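23 February 2020

The mugs for the store came in on Thursday, so I can finally write up how the order went. I've had a couple of emails asking where I get printed stuff made, and the short answer is that I've only done it twice and got it wrong the first time.

The first time was pens. I picked the cheapest supplier on the list, skipped the sample, and got a box of pens with our name printed in a blue that was close to purple. They wrote fine. I still have most of them in a drawer and I use them for packing slips.

For the mugs I asked for quotes from three companies: Derard, Gamage and Hendov. All three sell more or less the same white 11 oz mug. The prices on the websites don't mean much until you add the setup charge, the extra for a second color, and shipping. Derard looked cheapest by a long way and ended up the most expensive once freight was in. Gamage wanted a bigger minimum than I could store. Hendov would do 206 mugs, an odd number that came from how they pack their cartons, and that's what I ordered. 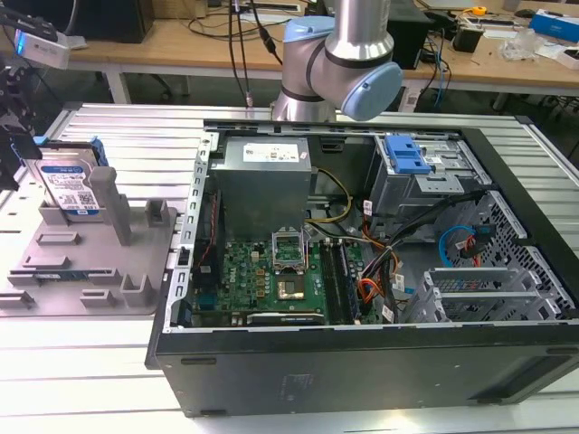

## The artwork

I sent a logo file I'd been using on the website for years. It was too small. Hendov's art department wrote back the same day and asked for a vector file, and I didn't have one. The person who drew the logo for me has moved on to other work, so I spent an evening tracing it myself. The curve on the letter B in Birkumby took most of that evening.

They also asked for a Pantone number for the green. I had never picked one. I borrowed a swatch book from the print shop down the road and held it next to our sign in daylight, then again inside under the lights. The two answers were different. I went with the daylight one.

If you already have a vector file and a color number written down somewhere, you can skip this whole part. I've now put both in a folder with a plain name so I can find them next time.

## The sample

A printed sample cost extra and added a little over a week. I paid for it. The logo was too low on the mug, almost at the base, and when you held it by the handle your fingers covered the end of the street address. I asked them to move it up and drop the address. They sent a new proof as a PDF, and I measured it against the sample with a ruler before I signed off.

I didn't ask for a second sample. I thought about it, but I wanted the mugs before spring – and the PDF looked right. 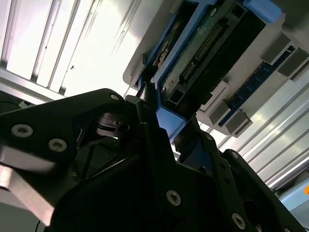

## Delivery and what I'd change

The cartons came on a pallet. I hadn't thought about that, and we don't have a dock or a pallet jack. The driver dropped it at the curb and I carried everything in by hand. Next time I'll ask for liftgate and inside delivery when I get the quote.

2 mugs were broken and one had a smudge in the print. Hendov credited all three without asking for them back. The green is good. It's a bit darker than the sign, but only when you hold it right up to it.

I've put 60 on the shelf to sell and the rest are for regular customers and the street fair in June. They cost me roughly what a decent lunch costs, each, which is more than I'd planned. I'm charging a little over that.

Tote bags are next. I've asked Gamage for a price, and I'm waiting to hear back about the handles.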